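In Praise of the Mending Pile
By Elaheh Vahidi
14/04/2026

My aunt kept a chair in her back bedroom that no guest was ever allowed to sit in, and it took me years to understand that it was the busiest piece of furniture in the house. It held the mending. There were shirts missing a button, pillowcases with a seam gone, my uncle's work pants (always the same knee, bless him), and every so often she would take something off the top, sit down on the bed with it, and an hour later it would be back in a drawer.

I have a chair like that now, and I would like to say a few kind words for it, even though friends who come to visit look at it and see a chore I've been avoiding. Well, I have been avoiding it! Some of those clothes have been waiting since last May. But a thing that is waiting to be fixed is still yours, and you still think of it as something you'll wear again.

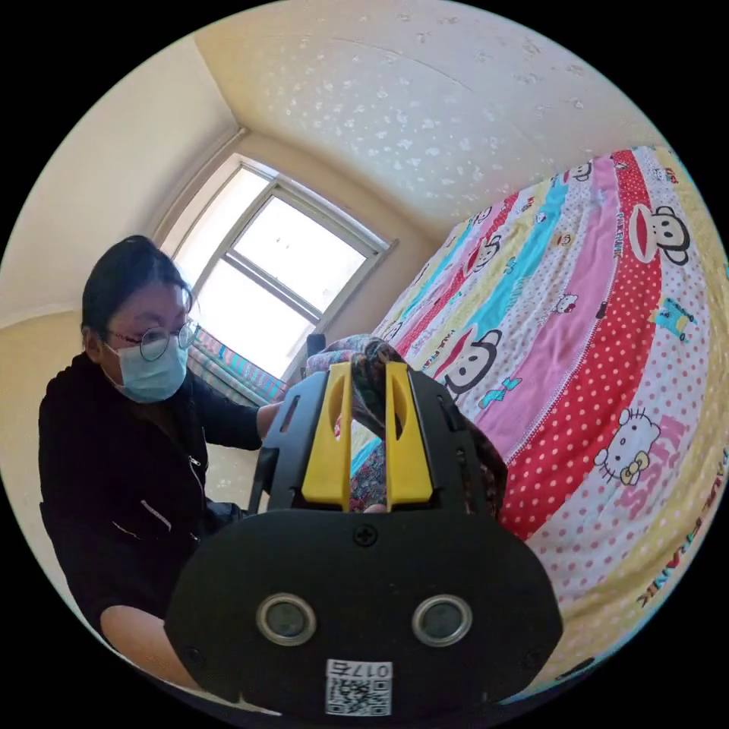

What worries me is how easily we've let go of that in-between place. When I was growing up on Karimi Street there were 2 tailors within walking distance, and Jamshid Rezaei, who had the smaller shop, would let down a hem while you stood there talking to him about your mother. These days the shop sells phone cases, and if your zipper breaks you are more or less expected to buy another coat. I did that once. I paid almost 300 dollars for a coat, and I never liked it half as well as the old one, which had pockets in the right places.

My neighbor Georges Azar tells me I'm being sentimental, and that people's time is worth something. He's right about the time. A parent coming home from a late shift doesn't owe anybody a darned sock, and I'd never want mending to become one more thing to feel guilty over. Still, Georges owns 14 sweaters and wears the one with the patched elbow, so I take his arguments with a little salt.

I think schools should teach it again, to boys and girls both, and I don't mean a whole year of it. A few afternoons would do: thread a needle, sew on a button, close up a seam. My stitches are still crooked after all this time, and they hold just fine. The blue shirt on top of my pile needs a cuff turned, and I bought the thread for it this morning.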